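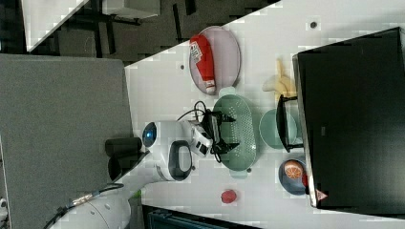 The kitchen things on the white table, colander and all

Print | E-mail
Jun 11, 2024 | 2 min read

I meant to write last night, dear diary, and then I sat down with my feet up and that was the end of me. So it's the dishes again, I'm afraid, as it has been most evenings since we moved in on Dongate in January. I do love that pale green colander. Khrystyna says it's too shallow for spaghetti, and she may be right, but it's just the thing for rinsing berries, and I'd be sorry to see it go in the charity box with the rest.

The ketchup is lying on the lavender-pink plate like somebody's dinner, and I have half a mind to leave it there until Kyrylo comes over. The black dish rack still has no proper home. I'd like it by the window (if we ever agree about the window!) and meanwhile it sits up against the teal bowl. The bananas are a nice pale yellow and I'm hoping for bread out of them by the weekend, with my aunt's recipe from Rostia, the one with far too much butter.

There's an orange slice in the dark blue bowl that I ought to eat before bed, and one little red berry off on its own at the end of the table. I'll see to that first. Then the big plates, which are still in the hall wrapped in newspaper, and I must call Khrystyna back about the curtains.

Shares: 43 | Comments: 2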